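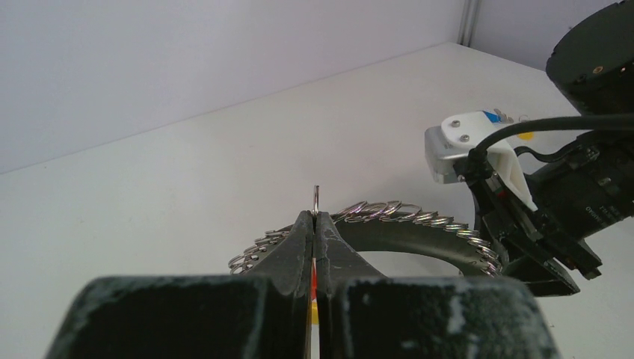
Progress report, August
By Zofia Grabowska, Pitthorpe Repair and Sewing Room

Enrollment for the summer term closed at 84 adults, against the 26 we had in the first term of the grant. The largest group is still the evening beginners, who meet at 6:30 and cover hems, zippers and basic mending. Cutting out was the slow part of every class last year, as people were sharing two card tables and working on the floor. The money in your second payment went mainly to work surfaces, and we chose broad, smooth white tops, which make dark fabric and chalk lines easy to follow. Pattern cutting now takes up one session of the course, where it used to take two.

Attendance held up better than in spring. Of the 84 who enrolled, 19 stopped coming before week six. Most of them gave shift changes as the reason, and four have asked to be put on the list for fall. We would like to offer a morning section at 9:30 for people on late shifts, and Elżbieta Sowa is willing to teach it if we can cover her extra hours.

The mending desk took in 178 garments. Work pants and school uniforms made up more than half. We turned away leather and anything that needed an industrial machine. Turnaround slipped to almost two weeks in early summer, when the overlocker was out for service, and has come back to five working days. People pay what they can at the desk, and that income covered thread, needles and interfacing for the term. It did not cover zippers, so we are now asking people to bring their own.

Fabric donations from Brarel continued on the same terms. The last delivery was mostly upholstery remnants, too heavy for beginners. Elżbieta used them for tote bags with the intermediate group and we have asked for lighter cotton next time. Zinchenko has agreed to keep the machine service contract at the current rate through the end of the grant.

Two items are behind schedule. The printed course booklet is written but has not gone to Geltimach for printing, as the section on alterations needs new diagrams. The childcare arrangement for evening classes has not started. The provider we had lined up withdrew and we have not found another who can work until 8:30. We request that the childcare line be carried over to the next period.

Spending is otherwise within budget. The ledger and the attendance sheets are attached separately. For the fall term we plan three evening sections, the morning section if approved, and one short course on altering coats.

Contact: Zofia Grabowska, Pitthorpe Repair and Sewing Room | © Pitthorpe Repair and Sewing Room | Back to top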